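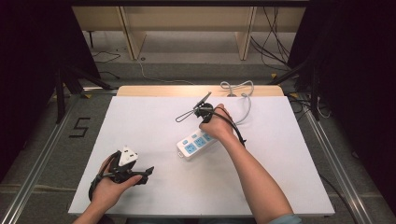
## Kidov Lending Library: progress to the end of December

Dear Nabil,

It has been a cracking quarter and I'm glad to be able to write it up for you while it's all fresh. The short version is that we are lending far more than we thought we would, the Saturday opening has changed who comes in, and we still have a headache with the carpet cleaners (more on them below).

**Lending**

We made 149 loans between October and December. The bid said we'd be pleased with 100, so we are very pleased! Sewing machines are still the favourite, and the pressure washer went out nearly every week until the cold weather came. After that it was dehumidifiers and wallpaper steamers, and we now have a waiting list for both. One family on the Fortin estate borrowed a steamer, a pasting table and a sander one after another and did up their whole front room. They brought us back a cake.

**Opening hours**

The move from Thursday evening to Saturday morning was your suggestion and it was a good one. We get parents with pushchairs now, and several people who work shifts at the Uveck bakery and could never make the old time. The queue at 10 o'clock can be long, so we've put the returns on a separate table by the door.

**Looking after the stock**

Everything with a plug gets a look over when it comes back and a proper electrical test on schedule. In this round five items failed. Three had worn flexes and have been mended, and the other two (both old fan heaters) have gone for scrap. We have written clearer labels with the date of the next test on them, and borrowers do read them, judging by the questions.

**What hasn't gone so well**

The carpet cleaners come back dirty. We ask people to rinse the tanks, and some do, but it takes us almost 20 minutes to sort out each one that hasn't been done. We're going to try a small refundable deposit from January. The online booking page is also behind. Clestetti have given us a working test version, but it can't yet handle renewals, so we are carrying on with the paper diary.

**Money**

Spending is on track. The underspend on printing has gone towards a second dehumidifier, as agreed with you by email. Receipts are in the shared folder.

**Next quarter**

- Start the deposit for carpet cleaners
- Run two beginners' sewing mornings, both already full
- Move bookings online once renewals work
- Ask borrowers which garden tools they'd like before spring

Do come along one Saturday if you can. Before 11 is when it's liveliest.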